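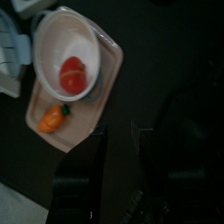
Wrist camera view with the tray, bowl, toy tomato and toy carrot on the bench, before any change to the lighting.

Setting up a wrist camera on the Obi arm, part 3: exposure and fixed focus

Posted Feb 8, 2023 by Mei Thibodeaux

Part 2 ended with the camera bracket bolted to the wrist and the cable run back along the forearm. This part covers the camera settings. You will need the arm powered and homed, the bracket fitted, and a computer that can show the live feed. The commands are for the Orska controller board. If you use another board the order of work is the same but the names will differ.

1. Lay out the test objects

Use a light tray on a dark bench top. Put a white bowl at one end with something red in it, and something orange at the other end. Toy food is good for this as it is glossy and keeps its shape. The white bowl is the hard case for exposure. The black fingers are the hard case at the other end of the range, and they fill a large part of the picture at all times.

Park the arm so that the whole tray is in view. The fingers should be open with bench showing between them.

2. Turn off automatic exposure

With automatic exposure left on, the camera meters across the whole picture. The fingers and the arm body are dark, so the level shifts each time they move against the tray. A colour threshold set in one pose will then fail in the next.

Open camera.cfg and set:

auto_exposure = off
auto_white_balance = off
gain = 2

Restart the camera service. The feed will probably come up too dark, and that can be left for now.

3. Set the exposure by the bowl

Raise the exposure value in small steps and watch the rim of the bowl. Stop when the rim starts to clip to pure white, then come back one step. On our bench the value ended up at 177. With the window blind open it was 191 before we shut the blind again, so fix your room light first and write down what was on.

Do not try to bring up detail in the fingers. They need to be dark and nothing more. If the tray is still dim at the point where the rim clips, add a lamp - a diffuse one, off to the side - and start this step again.

4. Set the focus

Loosen the lens lock ring and turn the lens until the seam on the toy tomato is as sharp as you can get it, then check the carrot. The fingers will be out of focus. This is correct for a fixed lens at this distance. Nip up the lock ring with finger pressure only. Solange Jacquet stripped one at the Grelbridge workshop in November and the spare came with a different thread.

5. Mask the fingers

The finger area should be left out of the colour search. Save one still with the gripper open and one with it closed, draw a polygon round the fingers in each, and join the two into a single mask file. Include the cable if it shows near the bottom of the picture. Name the file mask_wrist.png and put it beside camera.cfg.

6. Check

Run pikik-view with the mask loaded. Pikik marks each colour region it finds with an outline. Move the wrist slowly through 34 degrees of roll and back. The red and orange regions should both hold throughout. If orange drops out near one end of the travel, look for a reflection before you touch the threshold. If red spreads on to the inside of the bowl, lower the exposure by one step.

Save the configuration and keep a copy off the board.

Part 4 deals with the offset between the camera and the fingertips.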